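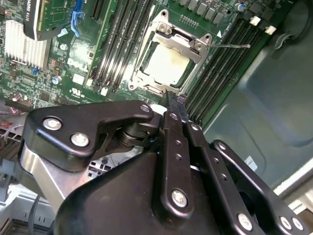

The Jultdale Bench: Old Workstations, Opened Up

Kendra Bergeron keeps a shelf of retired office towers at Jultdale, and every August one of them gets picked apart for the beginners' class. The gallery gets picked apart by Colleen Hiebert, who objects to my captions.

1. Socket, lid up
A Dell board with the load plate folded back and the processor still sitting in its socket. The faint greasy film on top is the sort of thing that ends up on your sleeve – and then on your other sleeve.

Memory slots come in two banks of four, one on each side of the socket, for people who never close a browser tab. Colleen says that caption is about her. The Quadro card at upper left stays in until the next class.

Gallery updated 25 September 2025.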